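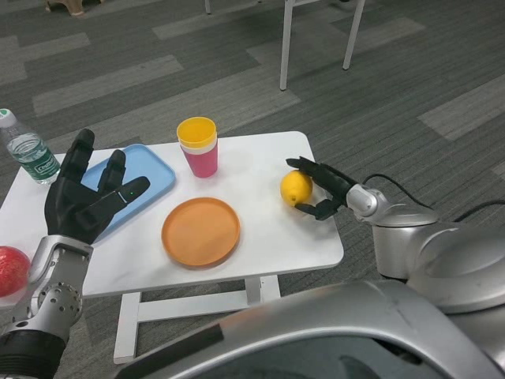
Kitchen Tips, Checked: Frequently Asked Questions

Last updated Sunday, March 16, 2025, by Merike Kütt

Most of our mail begins with "I saw online that." The answers below cover what readers ask most often. If your question is missing, try the search box first, then write to us.

Does lemon juice disinfect a cutting board?

I wouldn't count on it. Lemon juice is acidic and some germs dislike acid, but a quick rub with half a lemon gives you no idea of how much got where or for how long. Wash the board with hot water and dish soap, rinse it, and let it stand up to dry. If you've had raw chicken on it, use a proper sanitizer after washing and follow the label. The lemon does help with onion smell. That's a nice thing to have and a different claim.

What about lemon and salt on a stained board?

Fine. Salt is gritty, juice lightens some stains, and wood can take it if you rinse well afterward. Don't expect it to look new. Mine has had a beet stain on it for years.

Can I mix baking soda and vinegar for a stronger cleaner?

You'll get foam. The acid and the base react with each other, and what you have left is mostly water with a bit of salt in it. The bubbles may loosen some gunk, and I understand the appeal, but each one works better alone. Baking soda for scrubbing, vinegar for hard water marks.

Does that go for clogged drains too?

Pretty much. A slow drain with a little soap film may improve, and I suspect the kettle of hot water everyone pours in afterward deserves most of the credit. A hair clog couldn't care less. Use a plastic drain snake, and go easy on boiling water if you have plastic pipes.

Is it safe to add bleach to any of this?

No. Bleach with vinegar or lemon juice gives off chlorine gas. Bleach with ammonia is dangerous as well. I don't care how many views the video has.

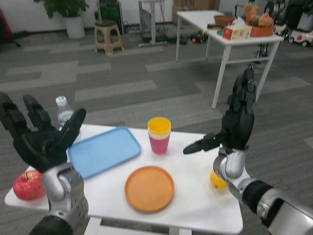

Does lemon water "detox" you?

Your liver and kidneys do that job already. I've asked several people who sell lemon water plans which toxins they have in mind and have yet to get a name. If you like a slice in your glass, have one. If you drink it all day long, think about your teeth, because acid wears enamel.

Should I keep lemons in the fridge or on the counter?

Here I have to agree with the internet. They last a good deal longer in the fridge, longer still in a closed bag. On the counter they're good for a week or so before the skin starts to harden. Keep a couple out if you use them quickly.

Does rolling a lemon before you squeeze it give more juice?

A bit, I think. Wim Claeys tested this for us at his own kitchen table and came down in favor, but he was also squeezing harder by the end and he admits it. A lemon at room temperature is easier to squeeze than one straight from the fridge — that part I'm happy to repeat.

Do I need to wash fruit if I'm only using the inside?

Yes. The knife goes through the peel. Plain running water and your hands will do.

Is a special produce wash worth buying?

I haven't seen anything that would make me buy one. A reader sent us a bottle of Ludari and asked for a verdict. It smelled pleasant and the apples came out clean. So did the apples I had held under the tap. Soap is a bad idea on produce, by the way, and so is bleach.

Does a bowl of lemon water clean the microwave?

This one holds up. Heat the bowl until the inside steams over, leave the door shut for a few minutes, wipe. The steam does the work and plain water steams just as well. Be careful taking the bowl out. Very hot water can boil up suddenly when you move it, so put a wooden spoon in before you start.

Can I put lemon peels down the garbage disposal?

Small pieces, now and then, with cold water running. They cover the smell for an afternoon. They don't "sharpen the blades," partly because most disposals don't have blades in the way people imagine. Big chunks of peel can jam things up, and then you're paying a plumber for the fresh scent.

How do you decide what counts as true?

We look for published food safety advice first, and when there isn't any we try the tip ourselves and say so. Our home tests are small. Riet Lambrechts reads every answer before it goes up and crosses out anything that sounds too sure, including in this one.

Do you take money from brands?

No, and we don't return samples either, so please stop asking for them back.

I tried one of your answers and got a different result. Now what?

Write and tell us what you did, step by step, and what you used. Fenna De Smet goes through the corrections in May and we change the page when the complaint is a good one. "My grandmother always did it" will be read with affection and filed.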